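Asunto: Re: [movilidad] Aparcamiento de bicis en la estación de Dantas

Osvaldo Barbosa escribió:
> Ya tengo el recuento de marzo: 1.294 bicis en todo el mes
> entre los dos accesos. ¿Alguien sabe si el bus lanzadera
> de Trarnilau va a admitir plegables sin funda? En la
> parada me han dicho una cosa y el conductor, otra.

¡Osvaldo, qué alegría de cifra! Yo firmaba con bastante menos, y más con lo que llovió.

Sobre las plegables: llamé ayer a Trarnilau y me confirmaron que sí, sin funda, siempre que vayan plegadas y en la plataforma central. Caben dos por vehículo. Les pedí que lo pongan por escrito en las paradas – me dijeron que lo pasaban a explotación, ya veremos. De momento vale para las líneas 15 y 16, la de Ploletus sigue como estaba. 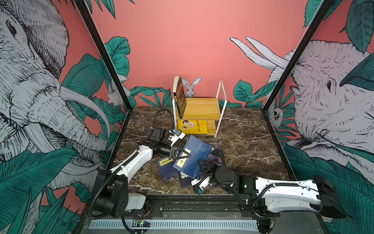
Libros en la estantería de dos baldas y delante de ella.

Yo llevo dos semanas haciendo el trayecto entero, bici hasta Dantas, tren y lanzadera, y estoy encantada. Llego antes que en coche (¡y leyendo!). Lo único que chirría es el enlace de la tarde: si el tren entra con un poco de retraso, la 16 ya se ha ido y toca esperar a la siguiente en una marquesina sin banco.

¿Podrías mandar el recuento separado por accesos? Me gustaría llevarlo a la reunión con Lirkulus, que son los que gestionan los anclajes, y pedirles más plazas en el lado norte, que es donde acabamos todos atando la bici a la valla.

Un abrazo y buen pedaleo,
Maite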